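August 26, 2026 – hand-held gripper no. 2, pads, slop, marker block

Picking this up from the Merkau bench notes, which stop halfway through the jaw strip-down. Whoever gets the tool next, read the bit on the marker block before you touch the screws.

Symptom first. Jaw closes fine on a thick part, but on anything thin the tips meet a touch skewed and the left pad takes all the load. Scissors are the worst – they roll out sideways as soon as you lift. Fabric is ok, too ok, it hides the problem. Small boxes so-so.

Took the left pad off. Glue had gone to crumbs along the back edge, so it was rocking on whatever was left in the middle. Scraped it back, wiped with alcohol, let it sit while I did the rest. New pad cut from the Zadico sheet (the softer one, not the shiny stuff, which squeaks and marks paint). Pressed under the small vice overnight would be better. It got a lunch break. We'll see.

Right pad left alone. Edges a bit rounded but it's flat and it's stuck down properly. Don't replace them as a pair just to be neat, you lose a whole day re-zeroing.

Slide next. Ran it by hand with the trigger spring off. Gritty for the last bit of travel before closed. Found lint packed in at the end of the rail, pink, packed in hard like felt. Picked it out with tweezers, one drop of the light oil, worked it back and forth, wiped, same again. Smooth now. PLEASE do not use the spray. Spray goes on the pads and then you are cleaning pads all afternoon. It is also what swelled the trigger bush in December and we still don't have a decent spare for that.

Trigger spring back on. Bit lazy compared with the other tool, but it returns every time. Put it on the Tomoana order with the bushes.

Marker block – this is the one that matters. It had crept. Not much, you could only feel it by pinching it and twisting, but the tracker was seeing the jaw sit open when it was shut. Screws weren't loose, the block itself had worn an oval round the rear one. Packed it with a slip of shim and nipped both up evenly. Do them turn and turn about, a bit each. If you do one right up first it pulls the face round and you're back where you started. Face wiped with a dry cloth only, no alchohol, it lifts the black.

Left tool's block checked as well. Solid. Didn't touch it.

Camera mount: bolt was finger tight. Again. Did it up and put a paint line across so we can see if it moves. Lens wiped. Calibration redone after, three goes round the board, first one thrown away as I was stood in my own light. Second and third agree well enough. Saved under todays date in the Flamilska folder, old file kept next to it with _before on the end.

Then open/close cycles. 300 with nothing in the jaw, stopping every so often to feel the slide. No grit. Width reading drifted a hair early on and then sat still, I think that's the shim bedding in. Meant to go on to 800 but the battery gave up and I'd rather have the charge for the dressing table set. Somebody finish the cycles before it goes back in its case. Same speed please, don't race it.

Dressing table set-up for the grasp check, so it's the same next time:

- table in front of the curved white panel, mirror on top as usual
- scissors near the middle of the table top
- little dark box to the right of them
- sprig of purple flowers at the left end
- pink fabric down at the right hand side, by the chair
- both tools out, left one held in view so its marker can be read

Order to work in: box, scissors, flowers, fabric last. Fabric sheds and I don't want fluff on a new pad before the scissors have had a turn. Stems are a good test of light grip, go in slow and let the pads come together on their own spring.

If the scissors still roll, pad is proud on one side. Take it off and do it again, don't try to shave it in place. I have tried that. Made a wedge.

Tracker note: mirror can throw up a second marker if the left tool gets turned towards it. Keep the face angled to the camera, or set the tracker to drop anything smaller than the usual size. Setting is in the config under ignore_small, off by default for some reason.

Left to do
- rest of the cycles
- look at left pad again tomorrow, press the corners with a thumbnail
- proper block with a fresh hole, shim is a bodge
- order: bushes, trigger spring, more of the soft sheet
- find the lid for the oil
- label the chargers, the two look the same and one of them is slow

Tweezers are back in the top drawer. Vice is not, I'm still using it.
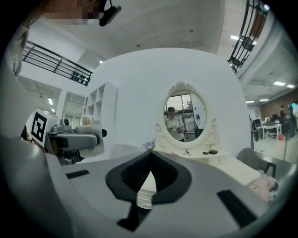 Gripper pads and left tool's marker block, dressing table set behind.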